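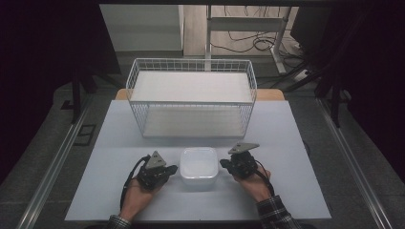

Both grippers, the small box with its lid, and the wire shelf behind.

I promised in the last post to write about time, so now I write about time. If you came for neural networks, there is only a little of it this month, I am sorry.

Our task is called "shelf" in the config files, and it is as simple as it sounds. A small container goes on a wire shelf or comes off it, with two grippers that a person holds in the hands. No arm is moving when we record. The policy must learn later from what the hands did, and for this it needs three things to agree: where each gripper was, how far the fingers were open, and what the camera on the gripper saw. Each of the three comes with its own clock. I inherited a script which assumed that these clocks are the same clock.

I noticed the problem in June, when I was looking at replays in Fustaner (our viewer, I wrote about it in the winter). In the replay the fingers began to close a little before the gripper arrived at the box. The person who recorded it did not do this, I was the person. First I blamed the pose estimation, and I lost many evenings on the marker code. I changed the filter, I changed it back, I made the corner detection slower and more exact. The replays became smoother and the fingers still closed too early.

Then Yaqin Yu asked me what the timestamp in the camera messages means. I said it means when the picture was taken. She asked if I had read this somewhere or if I only believed it. I only believed it. In our driver the stamp was written when the image arrived in the program, after the exposure, the transfer and the decoding. The width of the fingers was stamped almost at once. The difference on my machine was 58 milliseconds for the left camera and 40 for the right one, and I still can't explain why the two are different. I use the same model, the same cable and the same settings.

To measure it I did not build anything special. I opened and closed the fingers quickly in front of their own camera, found the finger edges in the images, and made from them a second width signal. Then you shift one signal against the other until they fit best. The black fingers against a white table are good for this, a simple threshold is enough. On a dark table I had to do it with a small segmentation model and the result was more noisy.

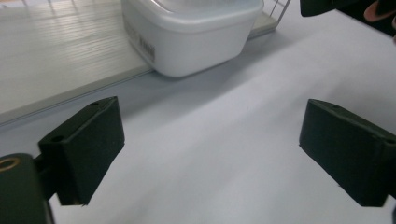
Povilas Rozīte wrote to me after he read the draft that cross-correlation will give me one number for the whole recording, and that I should not trust one number. He has seen the delay grow slowly when the disk was busy, and he would rather fit it in short windows and plot it, even if the plot is boring. I did it the same evening. For most recordings it is boring. For 11 of them it is not, the delay climbs in the second half like a staircase, and these I took out of the training set until I understand them.

The correction itself is a few lines in the Jarnero export. We subtract the delay for each camera, then interpolate the poses and the widths to the image times. Please do not interpolate rotations as if they are three separate angles. I did it for one week and the wrist made a very elegant turn in the wrong direction.

I trained the same policy again on 500 episodes, with nothing changed except the timing. The grasp looks calmer to me in the rollouts and it stops touching the lid before it is above the box. I have not made a proper evaluation yet, so I don't put a percentage here. Placing on the shelf did not improve much. I suspect this is another problem, the wires of the rack are thin and in the small input images they almost disappear.

Still open: the staircase recordings, the difference between left and right, and a check in the recorder which refuses to start when the delay is too far from the last calibration. The last one is half written. Now it refuses to start always.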